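Clonden Extends Deadline for Household Water Meter Program

The Clonden Water Office has extended the sign-up period for its household meter replacement program to the end of March, following a request from residents of the Pelus district.

The program offers new meters at no charge to homes whose present units are more than 20 years old. Some 1,000 households qualify. Work in Pelus was delayed over the winter while the office repaired a main on Mittal Street, and 126 homes there have yet to receive a visit.

"We want every eligible household to have a fair chance to apply," said Grażyna Pawlak, director of customer services. "Residents who have already signed up do not need to do so again."

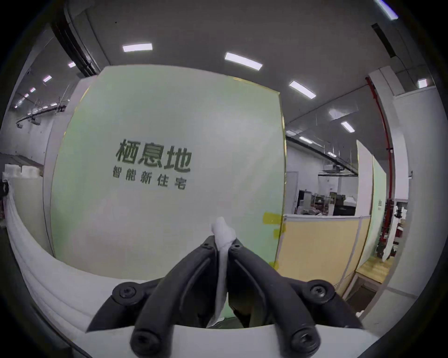
How long will the water be turned off during the work?

Supply to the home is normally shut off for less than 2 hours. Crews will leave written notice at the door before the visit, and an adult must be present to let them in.

Tenants may apply with the written consent of the property owner. Forms are available at the office's front desk and at the Plakari branch library.

Jamila Begum, who oversees field crews for the office, said visits in Pelus will resume once the street repairs pass inspection. Homes on the east side of the district will be served first.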